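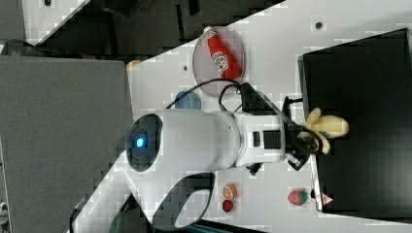
Slide 1. Play food set on the white table, with plush banana and black tray.

Speaker notes, Sullside session, August 11, 2022
Topic: specifying and storing play kitchen stock

Open with scope. The talk covers toy food and small tableware for shared playrooms. Play stoves and benches are left to the Briredar session.

Stock list. The Skenell catalogue runs to 144 lines. We trialled 40 and kept 17. Selection was on three measures: size, cleaning method and how easily a piece sorts back into its group. Read the measures out, then pause for the handout.

Cleaning. Plush and hard pieces go on separate lines of the register. The plush banana on the first slide is a plush item and follows the fabric schedule. Hard pieces are wiped at the end of each day and washed in full every 4 weeks. The full wash began in February. Do not give a wash temperature from the stage; refer people to the supplier's sheet.

Change slide.
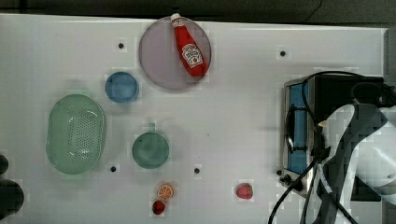
Sorting is done by vessel first and food second. Each set is issued with one large vessel, and the small pieces travel inside it. We prefer a perforated one for this job, as it drains after the wash and can go straight back to the shelf. The pale green colander on the left is the right type, with its rows of small holes across the base. The blue bowl beside it is too small to hold a set and is listed as tableware, together with the mug and the plate.

Colour. Two greens close together slow down sorting by colour name. The mug and colander are near enough in tone that the register uses the object name only. Same rule for the Hồ tea sets.

Small pieces. The strawberry and the orange slice are the sort of item that goes missing first. Check each against the size gauge before issue. Anything that passes through the gauge is withdrawn from the under-threes room and the register is marked W.

Labels. Printed bottle labels lift at the corners after repeated washing. Inspect the ketchup bottle label at each full wash. Loose label: remove it completely, do not re-glue.

Questions, then hand over the gauge for passing round. Spare register forms are in the blue folder at the door.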